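Equipment Planning Update: Two-Arm Packing Stations Move Into the Next Budget

From the Office of Equipment and Facilities Planning, Altdale Distribution Services
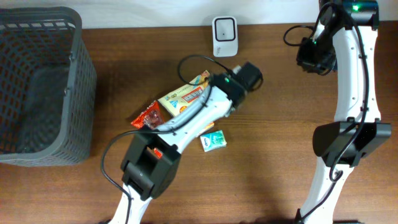

Background to the request

Members of the Altdale network will recall that the spring issue carried a short notice on the small-goods packing trial. The planning office has now completed its review and is recommending that the network budget for four two-arm stations in the coming fiscal year, with an option on further units to be decided at the midyear review. The recommendation covers the purchase of the arms, the work tables, the baskets, spare parts, and the staff time needed to bring each station into service.

The work in question is the sorting of small packets from a tabletop into a basket. It makes up a large share of the hand labor at our Rutberg site and a smaller share at Dvořáček. The packets vary in size, color, and finish, and many of them have shiny wrapping with crimped edges. Items of this kind were excluded from the network's earlier automation plan, which dealt only with cartons and totes.

What the budget line includes

Each station is requested as a single package. Site managers have asked in the past why the price of the arms does not match the price of the station, and the office has therefore set out the contents in full.

Two arms with grippers, mounted on the same side of the table. The office considered a single-arm layout and does not recommend it. A second arm adds to the purchase price, but it allows the station to cover both sides of the table and to keep working on simple tasks if one arm is taken out for service.

One work table. Sites may use tables already on hand, provided that the top is level and free of damage. Wood tops are acceptable. A glossy finish can produce reflections under strong overhead lighting, and sites should check the lighting at the proposed location before a table is assigned.

Perforated plastic baskets, 12 per station. The baskets are inexpensive compared with the rest of the package, but they wear at the rim and should be replaced as a set. Sites should not substitute baskets of a different height without first speaking with the planning office.

Cables, fasteners, and gripper spares. The arms carry their cables on the outside, in open loops. This makes a damaged cable easy to find and quick to change, and it also means that cables must be treated as a consumable part. The request includes one full replacement set per station per year.

Installation and staff training. Zallex has quoted installation as a separate item. The office has asked that it be folded into the station price, and discussions are continuing.

Costs outside the package

Three items will be charged to the receiving site and should be entered in the site's own plan. The first is electrical work, where an added circuit is needed. The second is floor marking and any barrier required by the site's safety officer. The third is the time of the station attendant, who will be drawn from existing staff in most cases.

Sites should also plan for sample goods. A station must be set up using the same packets it will handle in daily work, and these packets become creased with repeated handling and cannot be returned to stock. In the trial, 2517 packets were written off for this purpose. Rutberg absorbed the cost from its general supplies account, which left the account short at the end of the quarter. For the coming year, sample goods will have a line of their own.

Service life and replacement

The planning office proposes a service life of 6 years for the arms. Grippers will be carried on a shorter schedule, to be set after the first year of records is available. Tables and baskets fall below the capital threshold and will be treated as supplies.

Graça Baptista, who leads equipment planning for the network, has asked that sites keep a simple log from the first day of operation. "We would like each site to write down every stoppage, however brief, and the part involved," she said. "The replacement schedule for the second year will be built on those records, and we would prefer to have too many entries than too few."

The log form is a single page and may be kept on paper. Completed forms should be sent to the planning office at the end of each month.

Order of placement

Two stations are planned for Rutberg, one for Dvořáček, and one for the training room at the Altdale main building. The training room station will be placed first so that attendants from both sites can complete their instruction before equipment reaches the floor. A Saturday session will be offered for staff on evening shifts.

Sites not included in the first group may submit a statement of interest. The statement should describe the goods to be handled, the space available, and the present method of work. Photographs of the proposed table location are helpful. A statement of interest does not commit a site to any expense, and it will not affect the site's standing in other equipment requests.

Points still under review

The office has not reached a position on leasing. Zallex offers a lease with service included, and the monthly charge is attractive for sites with limited capital. The terms on early return are less favorable, however, and the finance department has asked for a revised draft. Until that draft has been reviewed, managers should budget on the basis of purchase.

A further question concerns mixed goods. Where packets and small boxed items share a table, the gripper fingers may need to be changed or adjusted. The cost of a second set of fingers has been left out of the present request and may be added at the midyear review if Rutberg's records support it.

Next steps for site managers

Budget worksheets are due to the planning office by the end of June. Managers at Rutberg and Dvořáček should complete the electrical and floor sections first, as these require a signature from the building owner. Worksheets returned without that signature will be held until it is received. Questions on the worksheet may be directed to Ms. Baptista's office during regular business hours.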